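About Livarwood

Livarwood supplies and services water softening and filtration equipment for commercial kitchens, care homes, schools and small hotels. The company operates from two sites. The office, stores and test room are at Cloltby, and the resin regeneration plant is at Grotangate. All servicing is carried out by directly employed engineers.

What we do

Hard water leaves scale on heating elements, in spray nozzles and inside pipework. The rate depends on the hardness of the supply, the temperature of the water and the volume drawn. In a catering dishwasher the first signs are usually longer heating times and a white film on glassware. In a combination oven the steam generator is affected first.

We survey the supply, size the equipment, install it and maintain it. A survey covers total hardness, chloride, pH, static and running pressure, and peak flow at each outlet. Results are issued as a written report with the recommended equipment and the expected interval between regenerations. The customer keeps the report whether or not an order follows.

We work with three types of treatment: base-exchange softeners, exchange cartridges and reverse osmosis units. Softeners suit sites with a drain, a power supply and room for salt storage. Cartridges are used where space is short or the demand is light. Reverse osmosis is specified for glasswashers and for steam ovens where the dissolved solids are too high for softening alone.

How the company developed

The business began as a cartridge exchange round. Customers returned spent cylinders, which were regenerated by hand and sent out again. The Grotangate plant replaced hand regeneration and allowed each batch of resin to be tested before release. Softener installation was added later, at the request of customers whose demand had outgrown cartridges.

In December the exchange round was merged with the service department. Engineers now carry both cylinders and spare parts, and a site with mixed equipment is dealt with in a single visit. We currently hold service agreements for 351 sites.

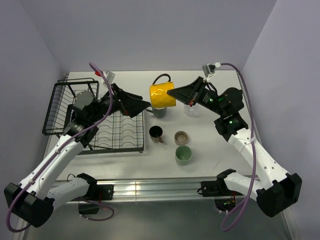
Mansour wrote to us after the change to ask why the exchange date on the cylinder label no longer matched the date on the invoice, and whether the cylinder could safely be left until the later of the two. The label date is the one to follow. It is calculated from the measured hardness and the metered volume, while the invoice date only marks the billing period. Both are now printed on the service sheet with separate headings.

Service and response

A standard agreement includes 2 planned visits a year. At each visit the engineer tests the raw and treated water, checks the valve cycle, cleans the brine well, inspects the drain line and air gap, and resets the meter if the raw water hardness has altered. Readings are entered on the site record and a copy is left with the customer.

Calls received before 10 in the morning are normally attended the same day within the Cloltby and Grotangate postcodes. Outside these areas attendance is on the next working day. Where a softener can't be repaired on the first visit, it is placed in bypass and a temporary cylinder is fitted – there is no hire charge for this under an agreement.

Spare parts for softener valves are held for more than 9 years after a model is withdrawn from our range. Resin and membranes are ordered to the batch and are not stored beyond the maker's stated life.

Water regulations

All fittings are installed in line with the water fittings regulations. A check valve is fitted upstream of every softener, and an unsoftened tap is kept for drinking and for making up infant feeds. Where the existing pipework doesn't allow this, the survey report will say so and the alteration is priced as a separate item.

Spent brine is discharged to the foul drain. It must not enter a soakaway. Sites with a septic tank or package treatment plant should tell us at the survey stage, as the regeneration settings may need to be changed – in certain cases cartridges will be the better choice.

Working with us

Enquiries about surveys, agreements and salt deliveries are handled by the Cloltby office. Please have the site postcode and the make and model of each appliance to hand. Cylinders may be returned to the Grotangate plant by arrangement, drained and with both caps fitted.

Page last revised 2 April 2025.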